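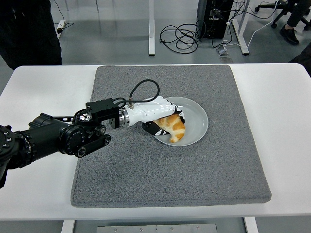 Soft food grasping, Rulleo hand vs parallel jaw
Started by dbansal_arm

dbansal_arm
Posted Friday, 10:12
We have been comparing two end effectors on the same arm for bakery handling. One is the stock Bellini parallel jaw with silicone pads. The other is the Rulleo fingered hand, white body, patterned fingertip pads, cable looped back to the wrist block. The test item is a croissant on a round plate, plate on a felt mat. Each gripper got 30 attempts from the same start pose.

Parallel jaw: 14 clean lifts, the rest slipped or crushed the crust.
Rulleo: 26 clean lifts, 4 failures, all of them drops at the ridges.

Position control only, no force feedback on either. Has anyone run the Rulleo with current limiting on?

callum_k
Posted Friday, 10:40
What closing speed on the jaw? At default speed it will crush anything with a crust. I would not call that a comparison until both are tuned.

dbansal_arm
Posted Friday, 10:58
Default on both. I take the point, but default is what the line operators will get.

smelis
Posted Friday, 11:31
Current limiting works on the Rulleo but the setting is per finger and it does not survive a power cycle. We write it back from the controller at start-up. Set the thumb higher than the others or the item rolls out.

Your cable loop looks generous. Ours snagged at full wrist rotation until we clipped it lower down.

- Sandro Melis, Estwood

callum_k
Posted Friday, 11:45
Also, why felt? It gives under load. Your table height will be off by however much the mat compresses.

dbansal_arm
Posted Friday, 12:03
The plate slides on the bare table top. The height offset is measured with the plate in place, so compression under the plate is already in it. Compression from the fingers pushing down is not, I agree.

tray_return
Posted Friday, 13:20
Disagree with callum_k on tuning. We slowed the jaw right down on a Callitz controller and it still cracked pastry. The contact patch is too small – speed only changes how quickly it fails.

callum_k
Posted Friday, 13:37
Which pads?

tray_return
Posted Friday, 13:52
The hard ones. Fair enough, I have not tried silicone.

dbansal_arm
Posted Friday, 16:15
Will rerun the jaw at reduced speed and the Rulleo with per-finger limits. Same 30 attempts each. Log for the first set is run 1221 if anyone at Estwood wants it.

Dinesh Bansal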